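Gritia 3 – worth the upgrade?

I've used Gritia for planning grasps since February, and version 3 is the first I'd recommend to a friend. My test job is small, see-through stuff going into the drawers of a parts organiser, which older versions hated!
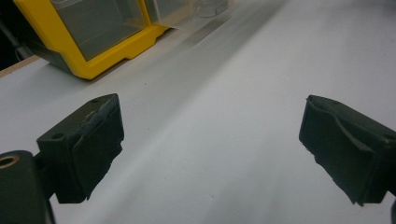
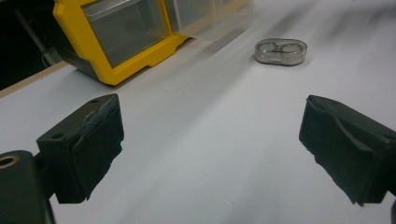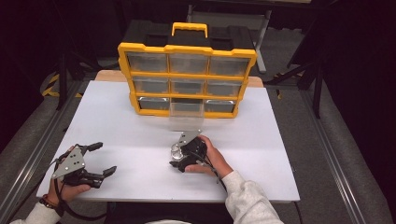
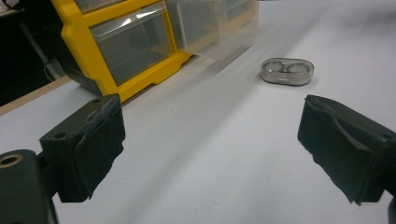
My bench, with the yellow organiser in all four shots.

The new timeline is lovely – I scrubbed through 1,727 steps without a stutter, and wrist and head views stay lined up. Clear plastic still confuses the depth guess a bit, so I fix those labels by hand (tedious, but quick with the shortcuts). Export takes almost 50 seconds, which I can live with. Four stars from me.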